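Robot arm going in at our returns bench, what happens to the rest of us?

Posted in: Shop Floor and Warehouse
Asked by benchrat_dee, 2/2/25

Hi all, first post here after reading along for ages. I work in tool crib and returns at a mid-size repair and rental outfit in Pliltville. We get bins back from the job sites with everything thrown in together, and our crew of 18 sorts it, wipes it down, checks it and puts it back on the shelf. We were told in December that the company is putting a robot arm on the sorting step. One arm to start with, at one bench, and if it goes well there will be more.

I'm more curious than scared, I think. Sorting is the part of the day that wrecks my shoulders, and I wouldn't miss it. But I've been doing this long enough that sorting is also what I'm good at. I can tell from the look of a bin which crew had it. So I'd love to hear from people who've been through it. Did your job change a lot? Did anybody get moved somewhere they didn't want to be? And is there anything we should be asking for now, while they're still drawing up the floor plan? Our supervisor is decent and says she'll pass questions up the line.

Also, do they need you to know programming? My last computer class was typing.

Posted by Third_Shift_Moe

Depends on the company. Ours said no layoffs and there weren't any, but they stopped hiring, so when folks retired they weren't replaced. Get it in writing what happens to your pay grade if your job title changes. Mine changed and the pay didn't, and it took months to get that fixed.

No programming. There's a tablet. You'll be fine.

Posted by hexkey_and_coffee

Oh, I get to answer this one! I was right where you are, same kind of work, at the Faronar depot out past the county line, and I'd do it all over again. Let me take your questions in the order that makes sense to me, which isn't quite yours.

Will the job change? Yes, and a lot quicker than you expect. Before the arm, I picked through bins all shift. These days I spend maybe half my time on inspection, which used to be the thing we rushed through at the end when everyone was tired. We catch cracked housings and frayed cords that used to go straight back out the door. I also set up the bench in the morning, clear the odd jam, and keep a list of items the arm has trouble with. That list is my favorite part of the job now - the engineers really do read it, and when something on it gets fixed you feel ten feet tall.

My shoulders are better too. I used to ice them every night and I don't anymore.

Programming: Moe's right, there's a tablet. The training we had was 30 hours spread over a few weeks, about half of it safety, and the rest was walking through the screens and practicing restarts. One of the women on my crew had never used anything fancier than a flip phone and she's now the one everybody calls over when it stops.

Things to ask for while the floor plan is still on paper:

Ask where people will stand. They drew our first layout around the arm and stuck the inspection table in a corner with bad light. We got it moved, but only after the bolts were in.

Ask who is allowed to stop it, and make sure the answer is everyone on the bench. Ask for the stop button to be where a short person can reach it without leaning.

Ask how the output will be measured. Our bench cleared 1,949 items in its first full week, and somebody upstairs tried to turn that number into a daily target for the people at inspection. We pushed back (politely!) and they dropped it. A machine can send you things faster than you can look at them properly, and your inspection time has to be set by the looking.

Ask for job rotation. We swap every 60 minutes between the bench, inspection and shelving, and it keeps the day from dragging. I was against it at first and now I'd fight anyone who tried to take it away.

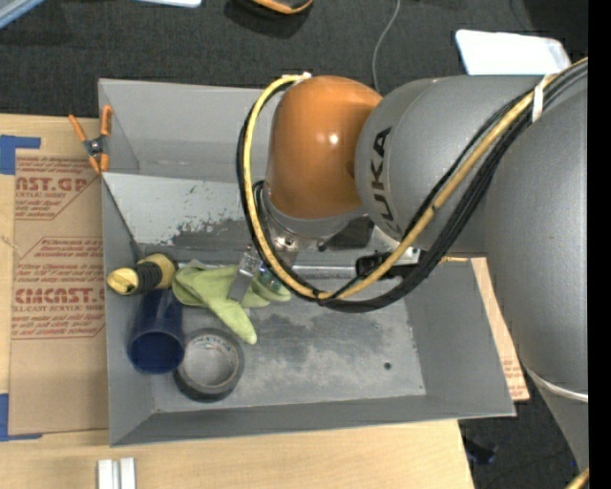
Mixed bins are where your years of experience are going to count, Dee. Engineers like to test with nice stiff parts that all look the same, and job sites don't send you those. They send you a crumpled work glove beside a roll of tape, with a cup and something long and yellow next to it, all shoved to one side of a gray metal bin. You and I see a bin like that and know the glove is the headache, since it's floppy and never lies the same way twice. A new arm and a new crew of engineers may not know it yet. So tell them! Bring them your ugliest bins on day one. When we did that, the people from Rurkosska (they did our install) changed the order of the whole test plan, and they started inviting us to the weekly check-ins.

The thing about knowing which crew had a bin is worth more than you think, too. I started writing the crew on my inspection sheets, and it led to Jacobs, the rental side of our business, changing how one site packs its returns. I'd never have had time to notice that back when I was elbow deep in it all day.

One warning, so I don't sound like I'm selling you something: the first month is rough. It stops a lot, there's a backlog, and you end up sorting by hand next to a machine that was supposed to do it. Ask them to keep the old bench up until the new one is steady. Ours was gone before the arm could handle a full shift and those were long days.

Come back and tell us how it goes, I really want to hear. And if you get the chance to pick the arm's name, get your vote in early. Ours is called Biscuit and I voted for something else.

Posted by benchrat_dee

Thank you both, this is so helpful. I've printed the list for my supervisor and added the pay grade question at the top. She already asked about the old bench and was told it can stay through the first two months. I'm putting aside some ugly bins.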